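5.2 Late release in the two-arm stacking task

The stacking runs were made on the Moltomstead bench with two arms. One arm places the cubes and the other waits near the stack with its gripper open, so that its wrist camera gives a second view of the work. Both arms are driven by the Picard controller, and each gripper has its own force limit. The fault described in this section came up during the runs of September 2018 and led us to stop the series for a day.

Figure 4 was taken from the wrist of the waiting arm. A green cube rests on a red one, slightly turned and overhanging a little at the front, and the placing arm holds the blue cube in the air beyond them. An offset of this size is within the tolerance of the task, and we did not correct for it.

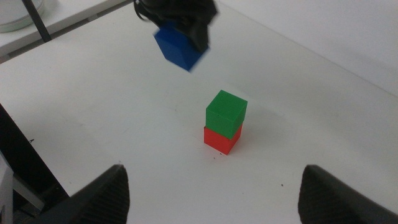

Figure 4. Red and green cubes stacked on the table, with the blue cube held by the second arm. Wrist camera view.

In 82 of the 1215 runs the placing arm began to move away before its gripper had let go of the cube. In most of these the cube was dragged sideways and the stack fell. In two runs the arm carried the cube on towards the waiting gripper, and the fingers of the two arms touched. The force limit stopped the placing arm both times. The waiting arm did not stop, as it had no fault of its own to report, and it went on to its next pose with the other arm standing in its way. The operator, Benoît Pichon, pressed the stop button in each case. One finger pad had to be replaced.

The log files show the cause. The controller sends the open command and then waits 500 ms before it starts the retreat. The wait is counted from the time the command is sent, and no check is made on the finger position. When the bus was busy with camera traffic, the command reached the gripper late and the fingers were still closing on the cube when the retreat began. The same software had been used at Gatimcombe with a single arm and no wrist camera, and the delay was not seen there.

We looked at whether the fault could be found from the wrist images alone. A view such as Figure 5, where the fingers are wide apart and the blue cube stands on the table between them without touching either, is easy to sort as clear. Views with a finger close to a face of the cube were much harder, and the Patudero classifier was wrong on nearly half of them. We therefore did not use the images as a safety check.
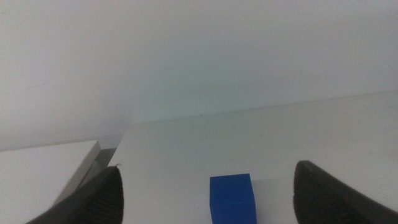

Figure 5. Blue cube on the table between the open fingers. Wrist camera view.

5.3 Changes to the controller

The fixed wait was removed. The retreat now starts only when the gripper reports that its fingers are open, and a stop on either arm stops both.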